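Tips Machines Workshop Contact
Search this site Go
Workshop > Packing corner > Rules for the robot bench

We wrote these rules at Femwood for the bench where a robot handles soft parcels. Put the parcel flat on the mat, with the shipping label facing up. Keep hands away while the arms are powered. Leave only one bag in the crate.

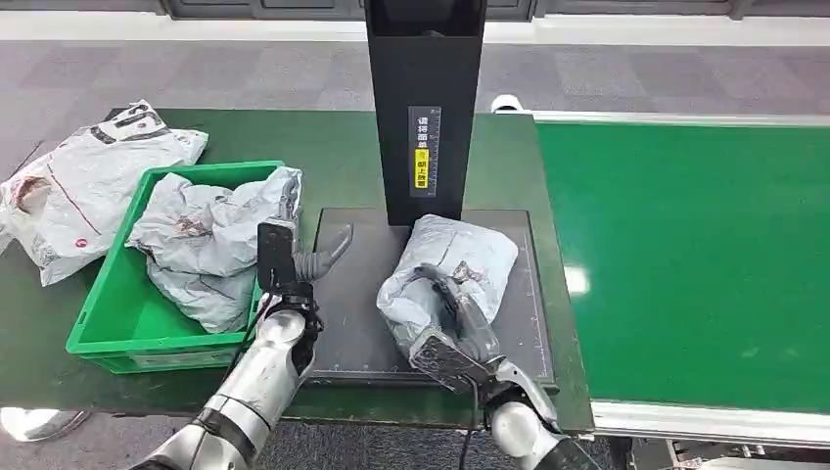

How often should the gripper pads be wiped?

After every 100 parcels, with a dry cloth and the power off.

Test the stop button before each shift. If a bag slips 3 times, stop the work and write it in the book. Loose tape on the table must be removed the same day.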